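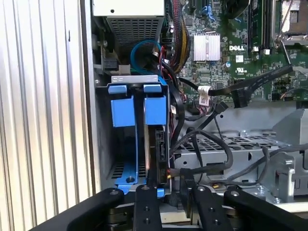 Visit to the repair and reuse open day in Bramton

October 2026

I had wanted to see the Bramton reuse centre for a long time, and this autumn I finally took the train. The centre opens its doors to the public twice a year. The next time will be in November, only for schools, so I was glad that I did not wait.

From the station you walk 20 minutes along the canal. The signs were small and I went wrong at the second bridge, where a man with a bicycle showed me the way. The building is an old wool store. Over the side door there is a stone with the year 1661, but our guide explained that the stone came from another house and was built into the wall much later. I liked that very much. Even the door is reused.

Our guide was Jonas Zwahlen, who has worked there since the beginning. He speaks quietly and one must stand near him, especially in the first hall, where the lorries arrive. Everything is weighed there and gets a paper label. Old computers go to the left, kitchen machines to the right, and lamps to a room of their own on account of the glass. I asked what happens with things that come without a cable. He laughed and opened a cupboard that was full of cables from floor to ceiling.

The computer workshop is on the first floor. The people there work at long tables, each with a lamp and a tray for the screws. A machine which comes in is first opened and cleaned of dust, then the disk is wiped, and only after that does somebody decide whether it can be sold again. The programme for keeping the records is called Plandix. It prints a sheet for every machine, and the sheet stays with it until the end – in the box if it is sold, in a folder if it is taken to pieces. I found this a little old-fashioned, but Jonas Zwahlen said that paper does not need a password.

What surprised me most was how much they know about the people who buy. Many of the customers are families who need a computer for homework. Others are older persons who want the same model they had before and nothing newer. A simple desktop with a screen and a keyboard costs 85 pounds, and one may bring it back within the first month if it makes trouble. Laptops cost more and are gone quickly. On the day of my visit the laptop shelf was already bare at noon.

After the workshop there was a pause with tea and a very good plum cake. I sat with a couple from Drirnik who are planning a similar place in their own town. They had a notebook full of questions: how high is the rent, who pays for the insurance, what does one do with old batteries. To the last question they got a long answer. Batteries are collected in metal drums with sand, and a special firm fetches them. It is one of the bigger costs of the house, and I had never thought of it before.

In the afternoon I visited the textile room, which I had nearly left out. There I met a weaver whose small firm, Ñahui, takes the wool jumpers that are too worn to sell. She unravels them and makes blankets from the yarn. The colours are never quite the same twice, because she uses what has come in that week. I bought a grey one with a red border. It was heavy to carry back along the canal, but now it lies on my sofa and I am content with it.

Not everything was perfect. The tour groups were too large, and in the lamp room half of us had to stay in the corridor. There were few places to sit, and the lift was reserved for goods, so a lady with a stick had to miss the first floor. I wrote this on the comment card. I would also have liked to hear more about the things which cannot be saved, as we passed that hall rather fast.

Some practical points for those who want to go. The entrance is free, but you should reserve by telephone. The tour takes 2 hours without the tea. Wear warm clothes – the halls are not heated and the big doors stand open the whole day. The shop takes cards, the cake table only coins. The last good train back leaves shortly after six, and I caught it with the blanket under my arm.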